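In Praise of the Scrap Basket
by Puspita Hartono

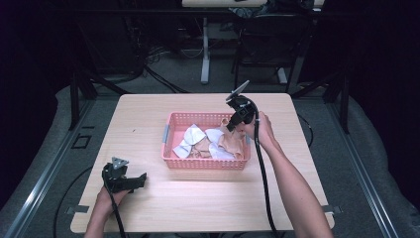

The pink basket on the table, with white, tan and peach pieces in it.

I have been sewing for 16 years and I want to make the case for keeping your fabric scraps in one open basket, all mixed up, with no system whatsoever. I know how this sounds. I used to own the other kind of setup (drawers, labels, little cards with the fiber content on them) and I was proud of it, and I made almost nothing out of what was in there.

The drawers came from a class I took in Hetetbridge, where the teacher, Lachlan Gourlay, had every offcut he owned ironed and filed by color. It was gorgeous! I went home and copied the whole thing. It took me most of December. And then for two years I opened those drawers to put things in and hardly ever to take things out, because you can only go to a drawer marked "peach" if you already know you want peach. How often do you know that? I go looking for scraps when I have no idea what I want, and I suspect you do too.

A basket lets you rummage. You stick your hand in and pull, and up comes a white triangle with a bit of tan wrapped around it, and suddenly you're looking at two colors you would never have put side by side on purpose. Half of my favorite quilt blocks started that way. Peach and tan, for instance! I'd have told you they were too close to sit next to each other, and then I saw them lying in a heap and thought, oh, that's a whole pillow cover.

Now, the basket itself. Get plastic, with holes in the sides. I've tried wicker and it snags anything with a loose weave (goodbye, one very nice piece of gauze). Solid tubs hide everything below the top layer, and a lid is the worst idea of all, since a lid turns into a shelf by the end of the week and then you've got a mug and a pile of patterns on top of your scraps. Holes let you peek in from the side. Clips on the ends are a bonus. And get a loud color! Mine can be spotted from the far side of any mess I've managed to make.

Size matters more than people think. My friend Buppha Kongkaew in Cidport once showed me her scrap collection and it was 380 pieces in five bins, which she knew because she had counted them for a guild challenge. She's a far better quilter than I am, but she admitted she hadn't seen the bottom of bin four since she moved. One basket you can carry to the table under one arm is plenty. When it's full, you sew something or you give some away. I gave a bagful to Lamduan Sombatkul's beginners last spring and they made bunting out of it, and I was a tiny bit jealous of how good it looked.

What about wrinkles? Everyone asks me about wrinkles. Some of my pieces go in folded, some go in however they land, and I press whatever I pull out right before I cut it. A pressed scrap that sits in a drawer for a year needs pressing again anyway. I've timed myself and it's 20 seconds a piece, less if it's cotton.

String goes in too, by the way. Cord, ribbon ends, the ties off old aprons. I know people who would faint at that, and yes, it tangles. But a brown cord lying across a peach scrap has given me more ideas for bag handles than any magazine, and untangling is pleasant work for the evening with the radio on.

I'll grant the drawer people one thing. If you sew clothes for other people, or you need to be certain what's silk and what only looks like it, then please label away. For the rest of us, who sew at the end of the day and want to be making something within five minutes of sitting down, tip the drawers out. Do it tonight! Then pull the first three pieces your hand finds and sew them together, and if they look terrible, throw them back in and pull three more.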